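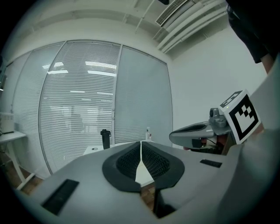 Reading the ground at Rondgate

Rondgate is an earthwork fort on a low ridge, six sides, no masonry left standing. I walked it twice in April, once at midday and once shortly after seven in the morning, and the second visit was far more useful. With the sun low, the banks throw shadows long enough to show slopes that vanish by noon. The outer ditch on the north side can be followed for its full length in that light. At midday I lost it twice.

The signboard at the gate gives the rampart a circuit of 700 metres. I paced it along the crest and came out a little short of that, which I put down to my stride. The bank stands highest at the western corner. Elsewhere it has slumped into the ditch, and the turf covers both in one smooth curve, so the original foot of the slope can only be found by digging.

The ditch

An old trench through the ditch was left open for some years and then filled. Its outline is still visible as a strip of darker grass, 80 centimetres wide. The site leaflet says the diggers found a flat bottom and a narrow slot along the centre. A slot of that kind is often read as a cleaning channel, made by people shovelling silt out along the same line year after year. It could also have held a fence. The leaflet prefers the fence and doesn't say why. I would want to see the section drawing before choosing.

The gate

There are two gaps in the rampart. The eastern one is the real entrance: the bank ends turn inwards on both sides and the ditch stops before it reaches them. The southern gap is a cart track, cut through later, with no turn in the bank and the ditch simply filled with spoil. Most visitors come in by the cart track, as the car park is on that side. The path then leads them across the interior to the proper gate from behind, and the layout makes little sense in that order. Go left at the signboard, keep to the outside of the ditch and enter from the east.

Practical notes

The path round the outside is mown. The crest is not, and the grass was soaking at seven. There are steps at the western corner, 105 of them if you come up from the river, and no handrail on the upper part. Dogs on leads when sheep are in. The leaflet costs nothing and is kept in a box by the gate. Its plan is printed with south at the top, so turn it round before you set off.

I still have to check the field to the north, where the old map marks a second bank. Nothing showed from the path, but the crop was already too high to tell.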